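Bellden Horkberg projector review: good little movie box, awful menus

OK quick one tonight, the festival stuff starts Tuesday and I wanted to get this up before I disappear into screenings.

So. The Bellden Horkberg. Small projector, sold for living rooms and bedrooms, the sort of thing you buy when you're sick of watching screeners on a laptop with a cat on it. I've had mine since September. Bought it refurbished from the Bellden site with my own money, nobody sent me anything, and the hour counter in the service menu said 2,073 when I first turned it on. Which is a lot? But it's an LED unit and not an old-style bulb so I decided not to panic. Picture is still bright. Will update if it dies.

What I've been watching on it, because a projector review where the guy only plays a nature demo is no use to anyone:

Vustcombe, Herman Entili's new one, twice. Very dark, lots of candle light, people muttering in barns. If you haven't seen it, it's the one about the two brothers who won't sell the cider press. Slow as anything and I loved it.

Hứa, the Bình Lại picture. The opposite. Bright, hot colors, half of it is in a wedding hall with pink lights and the other half on a motorbike. Great ending. Great soundtrack too, more on that further down.

Plus a pile of trailers, some old cartoons, and one football game that wasn't mine to choose.

Picture first. Colors are the best thing here. Hứa looked terrific, the wedding hall scenes in particular, all that pink and none of it bleeding into the faces. Skin looks like skin. I changed one setting (turned the color temperature to warm) and left it alone after that. There's a Vivid mode that makes everyone look like they've been at the beach too long. Skip it. There's a Cinema mode that's a bit dim but close to right, and that's where I've stayed. The Game mode I didn't test, I don't play enough to have an opinion.

Blacks are... fine? They're dark gray. Every projector at this price does dark gray. In Hứa you don't notice because there's hardly a black frame in the whole thing. In Vustcombe you notice a lot. The long barn scene, where the older brother is sitting in the corner and you're supposed to only just make out he's there - on the Horkberg I could see the corner, I could see there was something in the corner, and I could not have told you it was a man. On my TV he's plainly sitting there with his hat on. It's a pretty important hat.

Turning the brightness up two notches gets him back but then the night sky goes milky. You pick. I picked the hat.

Motion is ok. It defaults to a smoothing mode that makes everything look like a daytime soap, and it turns itself back ON after a software update, so check that. It's under Picture, Advanced, Motion Clarity, and the switch you want is Off. The first night I watched a good ten minutes of Entili's lovely handheld stuff looking like a cooking show before I figured out what was bugging me. After that no complaints. The motorbike chase in Hứa has a few fast pans and they held together, tiny bit of judder, nothing that pulled me out of it.

Sharpness is good in the middle, softer in the corners. Subtitles sit low in the picture and they were crisp all the way across, so for foreign films, no problem. End credits get a bit mushy at the far edges. I read the credits, I know most people don't.

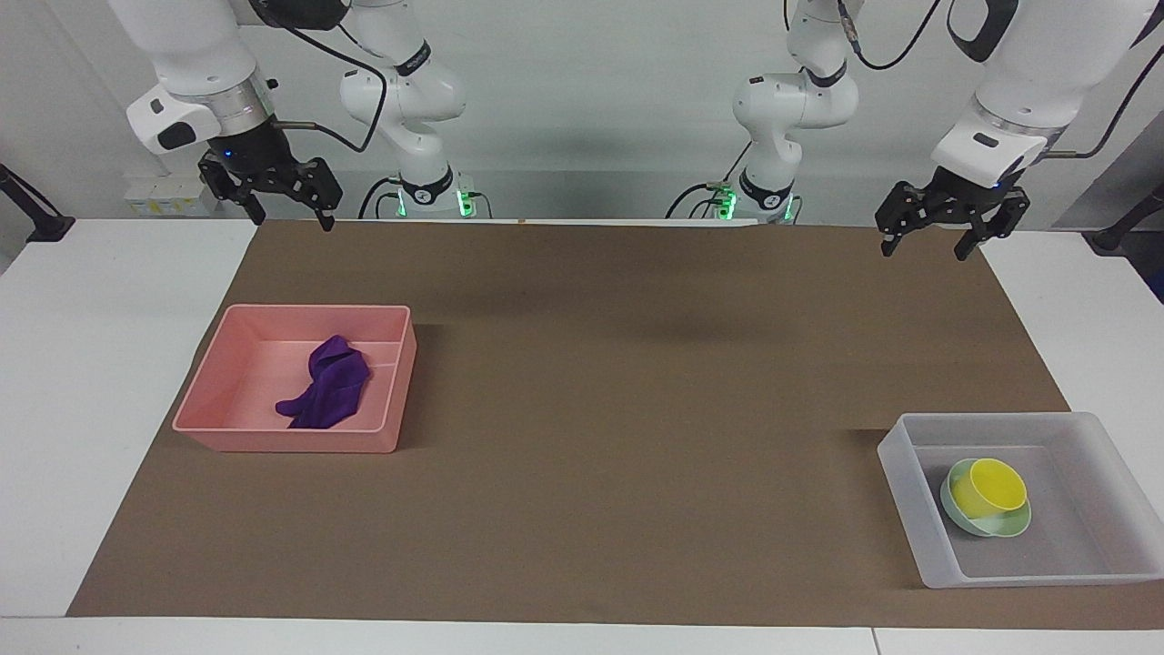 Setup took me an evening and most of that was finding somewhere to point it. The Horkberg wants six feet of distance for a 60 inch picture, and 60 inches is where it looks best to me. You can go a lot bigger, the box brags about it, but it gets dim and you start seeing how soft the corners are. You don't need a screen. Plain pale wall, gray-white like the one behind that table, nothing hung in the part you're using, and you're most of the way there. Pure white paint gives you more punch in a bright movie, a grayish wall does Vustcombe more favors. What you don't want is texture. My hallway has that orange-peel finish and faces looked like they had a rash.

Keystone correction is automatic and kind of great, kind of annoying. Put it down at an angle and it squares the image up by itself in a second or two. Then you bump the shelf and it does the whole thing again, in the middle of a scene, with a big grid all over the picture. I got the grid during the last shot of Hứa. THE LAST SHOT. You can turn the auto part off and do it by hand, which I did right after and haven't looked back. By hand it's four corners and the arrow keys, takes a minute. Every bit of correction costs you some sharpness though so try and get it straight on to begin with.

Focus is automatic also. Works. Drifts a little in the first few minutes after it's switched on, so I let it sit on the menu while I make popcorn and then refocus once.

Sound. It has speakers. They're about what you'd think from something this size, dialog is clear enough, no low end at all. The muttering in Vustcombe is hard going and I put subtitles on, English subtitles on an English language movie, and I don't feel bad about it. For Hứa I plugged in a real pair of speakers and it was night and day. There's this drum thing that runs under the whole second half and on the built in ones you basically can't hear it, so you're watching a different movie, one where people are getting tense for no reason. Get speakers. Any speakers. There's a headphone jack on the back, thank you Bellden, and Bluetooth, which had a lag on my unit bad enough that lips didn't match. There's a slider for fixing that and it helped some but not all the way. Cable it.

Fan noise. I measured with a phone app so take this with however much salt you like, but it read 45 decibels in the Bright mode with the phone on the arm of the couch. Too loud for a quiet film. Drops a good bit in Cinema mode and after a while I forgot it. If you're sitting right beside it you won't forget it. Put it behind you and up on something.

It gets warm. The vent is on the left side so don't shove that side against books like I did. It didn't shut down or anything, it just put up a warning with a little thermometer, right over someone's death scene.

Now the menus. Oh boy.

The home screen is slow. Press a button, wait, wonder if it heard you, press again, and now it's done it twice and you're in the wrong place. There's a row of recommended stuff across the top that you can't remove and it's all things I would never watch. Two of the apps I use were there already, one I had to go hunting for, and one just isn't available. I gave up in the second week and plugged in an old streaming stick, and from that point on I've been happy. There's one HDMI port at the back, and a second one on the side that for some reason only takes a signal if the first one's empty. I don't understand it. I wrote to support and got a reply telling me to restart it.

If you're planning on using the built in software as your only way to watch, knock a full star off whatever I say at the end. Maybe more.

Remote is small and light and not backlit. In a device you use in the dark! The volume buttons and the back button are the same shape and next to eachother. I've backed out of the movie trying to turn down a trailer more times than I want to admit. Put a dab of nail polish on the back button, a tip from my sister, works great.

Daytime use, no. Curtains closed on a gray afternoon you can follow a cartoon. The football game was played with the blinds down and people still complained. Wait till it gets dark, or get yourself a TV.

Moving it around is easy, it's light, the power brick is most of the weight. No battery. I took it over to a friend's for the second Vustcombe viewing and we were set up before the pizza came. The bag it ships with is flimsy and mine's zipper has already gone, so I use a camera bag with a sweater in it.

Things I didn't test: 3D (does anyone), gaming, ceiling mounting, the voice control. I turned the voice control off before I'd finished the setup.

Would I buy it again. Yeah, refurbished, at the price I paid. At full price I'd look around more, and if all you watch is dark moody stuff like Entili's I'd save up for something with better blacks. For color, for anything lit by an actual light bulb, it's a really nice way to see a film at home and I've watched more since September than I had all year before that.

6 out of 10 as a gadget becuase of the software and that remote. Bump it to an 8 if you own a streaming stick and don't mind cables.

Full Vustcombe review goes up later this week if I get a minute, the Hứa one is already in the archive. Comments are open, and if anybody knows what's going on with that second HDMI port please tell me.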